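In defence of tape on the table

07/06/2018

When I first came to live in Rirkness, I shared a workroom with three other people and one table. It was a good table, big and heavy, and it caused more bad feeling than the rent, the heating and the bicycles in the corridor together. I have now used shared tables for many years, in two countries, and I want to argue for a thing which most people find childish or even a little rude. I think a shared table should be divided, and I think it should be divided with tape.

The usual answer is that adults do not need lines. Adults talk to each other. I have heard this in every shared room, and always from the person whose papers were lying on my side. Talking is fine for large matters. But I do not want to have a conversation every time a cup moves ten centimetres to the left. In my experience the cup stays where it is, I say nothing, and after 2 weeks I am angry about something else, for example the window.

In May the members of our workshop in Firnavton Street discussed this question again. We had an offer from Grindberg, a furniture firm, for a set of low screens which can be fixed to the table top. The price for our room was a little over 300, with delivery. One member wanted to go further and replace everything with single desks, and for this the first estimate was 2,000. I voted against both. It is possible that I voted with too much energy, and some people looked at their shoes.

My objection to the screens is simple. A screen tells you that the other person is a disturbance. You cannot pass the scissors over it without standing up. If one day you need the whole table, to cut a long piece of cloth or to put together a large parcel, you must find the right key and unscrew the thing, and then nobody puts it back. The single desks are worse. With single desks we would have four small surfaces, and no surface for anything large.

Tape asks much less. It is flat, so a ruler slides over it. It can be seen from the door. It costs almost nothing, and when the group changes you pull it off and start again. I remember a café in my old town, the Ramalho, where students were allowed to sit the whole afternoon at one long table. The owner had put a strip of tape in front of every second chair. I never saw a quarrel there about space, although I saw many about politics.

I must admit some weak points. Cheap tape leaves glue behind, and the glue collects dust until it looks worse than any coffee ring. The corners lift if you wipe the table with a very wet cloth. And a line made by hand is almost never quite straight. My neighbour at the table finds this hard to bear. He would like to measure from the edge with a steel rule and mark the points in pencil first.
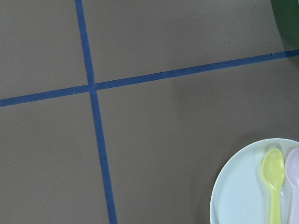
I disagree with him on this also. A line on a table is an agreement between people, and for an agreement it is enough that everybody can see where it goes. If one quarter becomes bigger than the others, give it to the person with the biggest work. In our room that is the woman who binds books, and she has never complained about receiving too much.

The colour matters more than the straightness. White is lost under paper, and yellow with black stripes makes a room look like a building site. I prefer a dark blue on a dull brown or grey surface, where you notice it when you need it and forget it in between.

There remains the question of what to do when somebody crosses the line. My proposal to the other members was that you may push the object back, without a word and without a face. It sounds cold when I write it down. In practice it has been a relief to me to have my things pushed back this way, because I did not have to apologise for them. The vote on the screens was put off until after the summer, and in the meantime I have bought two more rolls.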